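Search this site
Search
Talks and handouts
9 min read

Small Cabinets, Clear Tops: speaker notes

Talk for the office services meetup, Berkance building, second floor
Friday, February 16, 2024
Speaker: Hema Kartha
14 shares 3 comments

Notes are written out nearly in full so that Satish Joseph can give the talk if I'm stuck in traffic. Text in brackets is for the speaker only.

OPENING (two minutes)

Good morning. I look after the shared rooms at Dukness. That covers the break areas, the two workshops, the print room and whatever is left over when another department moves out. My subject today is the small three-drawer cabinet, the kind that stands beside a bench or at the end of a counter.

We have 169 of them. When I started I thought of them as furniture. I now think of them as the place where most of our daily mess begins, and also the easiest place to fix it.

[Ask for hands: who has one of these within ten steps of their desk? Wait for the hands. Don't comment on the number.]

I'll talk about the top, then the drawers, then the spot on the floor where the cabinet stands. After that I'll go over what we changed last June and what it cost. Questions at the end, but stop me if you can't hear.

THE TOP

People put things on a flat surface at waist height. You can't train them out of it and I stopped trying after the first year. A snack goes down there, then a drink, then the next person sees that the surface is in use and adds a cup or a letter or a roll of tape.

We walked the rooms at the end of the day for six weeks. Muthu Varma did the workshops and I did the rest. What we wrote down was nearly always food and drink, with some paperwork. Tools were rare. People are careful with tools, and they put them back because somebody else will come asking.

Food and drink stay out because they are half finished. You don't throw away a half-finished bag of chips. You don't want to carry it to a meeting either. So it stays on the cabinet and you plan to come back for it.

[Pause here. Somebody usually laughs.]

Our first rule was that nothing could be left on a cabinet at any time. It lasted nine working days. People moved the food to the windowsills, and the windowsills are harder to wipe.

The rule we have now is that the top is for things in use today. At five o'clock whoever is last in the room clears it. Sealed food goes to the shelf in the break room. Open food goes home or goes in the trash. Bottles and cans are emptied at the sink before they go in recycling. Bowls and cups go in the dishwasher even if they look clean.

That last part caused more argument than the rest of the rule put together. Gangadharan Marar in accounts held that an empty bowl nobody had eaten from should go straight back in the cupboard. My answer is that the person clearing the room at five doesn't know its history. It goes in the dishwasher.

THE DRAWERS

Drawers are the part people skip. A cleared top looks finished, so they stop.

There are two separate problems. One is what's in the drawers and the other is whether they get closed. I'll take closing first, as it is the one that gets people hurt.

A bottom drawer left out sits at shin height. If you are carrying a box you can't see it. We had four entries in the accident book in one year that came down to an open bottom drawer, and I expect a few more people limped off and didn't write anything.

[Slide 5 goes up now and stays up through the next section. The remote is slow, press once and wait.]

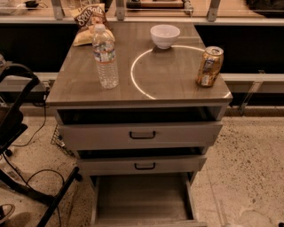 The second reason to close them is weight. A light cabinet with everything pulled out at once wants to tip forward, and it wants to more if the heavy things are kept up high. Put the heavy things in the bottom drawer. Open one drawer, take what you came for, close it, then open the next one. Some cabinets have a lock that stops two drawers from opening together. Ours mostly don't, so it has to be a habit.

Start from the bottom when you are searching through a cabinet. If you start at the top you have to close each drawer before you can see into the one below, and people don't, or they half do it. Going from the bottom up, you can look into every drawer without closing any. That is quick, and it is also how you end up with the whole thing hanging open, so close as you go anyway. I've heard both methods taught. I don't mind which one you use as long as the cabinet is shut when you walk away.

What goes in them: give each drawer one job. Ours are labeled on the inside lip, where you see the label only when the drawer is open. Aishwarya Hegde suggested that after we had labels on the fronts for a few months and they all peeled at the corners. The inside ones have stayed put.

A typical set for a workshop cabinet is:

Top drawer: pens, tape, scissors, labels
Middle drawer: gloves, wipes, spare cloths
Bottom drawer: whatever is heavy in that room

For a break area:

Top drawer: napkins, bottle opener, clips for open bags
Middle drawer: tea and sugar
Bottom drawer: leave empty

Yes, leave it empty. I get asked about this every time. Every room needs one place where a thing can go at short notice, for example when visitors are on the stairs and there's a sweater and a bicycle helmet on the chair. If all the drawers are full, it goes on top of the cabinet and we're back where we started. Empty it again on Friday.

If more than one drawer is empty week after week, the room may not need the cabinet. We took 6 away altogether for that reason and gave them to the Mathew site, which had been asking.

THE FLOOR AND THE WALKWAY

Before you decide where a cabinet stands, pull every drawer all the way out and stand in front of it. That is the space it really takes up. On the floor plan it is a small square, and with the bottom drawer out it is close to double that from front to back.

Leave enough room for a person to stand at the open drawer and another person to pass behind. In two of our rooms this wasn't possible, so we turned the cabinet sideways to the bench. It looks a little odd and it works fine.

Keep a gap at the back wide enough for a broom. Crumbs go down behind a cabinet and stay there until somebody moves it. Speckled floors hide them very well, so look with a flashlight once a month.

[If time is short, skip to COST.]

WIPING DOWN

Take everything off first. I know how that sounds. Watch how people wipe a surface, though, and most of them lift one item, wipe, put it down, and lift the next. The rings from the cans stay where they were.

Damp cloth, drop of dish soap, then a dry cloth. On a laminate top the dry cloth matters at the edges, where water can get under and lift the surface. Don't use the rough side of the sponge. We ruined one top that way and it can't be polished out.

Handles get wiped every time. They're touched more than anything else on the cabinet, often by someone who has just been eating. Run the cloth along the underside of the handle as well.

Drawer insides, once a month. Lift out what's in there, vacuum the corners, wipe, leave open ten minutes to dry with someone in the room, then close.

COST

Satish has the full sheet if anybody wants it. The short version for the year:

Labels, cloths, bag clips and liners: $404
Repairs to runners and handles, paid to Erkex: $1,603

The repairs are the larger part and I think they were worth it. A drawer that sticks doesn't get closed. People push it once with a foot and leave it wherever it stops. In every room where we had complaints about open drawers, I checked the runners before I said anything to anybody, and in more than half of those rooms the runners were bent or dirty. After the repair the complaints mostly went away on their own.

So check the hardware first. Open and close each drawer with one finger. If it takes your whole hand, put in a repair ticket.

WHAT DIDN'T WORK

Photos of tidy cabinets taped to the wall. They were ignored inside a week.

A weekly rota by name. People on vacation were still on it, and everyone else took that as permission.

Taking the tops' contents to a lost property box. This made people angry, mostly over snacks, and I had to apologize to one team in writing.

Drawer dividers. They're fine for pens. Anywhere else they came out within a month and were found in the bottom drawer.

WHAT TO TRY ON MONDAY

Pick one cabinet. Clear the top, wipe it, close the drawers. Then open each drawer in turn and decide what its job is. It takes twenty minutes for one cabinet the first time. Don't do a whole floor at once, because you'll stop halfway and the last rooms will be worse than before.

Do it again at five o'clock the same day and see what has come back. Whatever has come back tells you what that room is short of. Usually it's a shelf for open food or a recycling bin closer than the one they've got.

[Questions. If someone asks about lockable cabinets, pass it to Muthu. If someone asks about the fridge, say that's a different talk.]

Handouts are on the chair by the door. Please take one per team.

3 comments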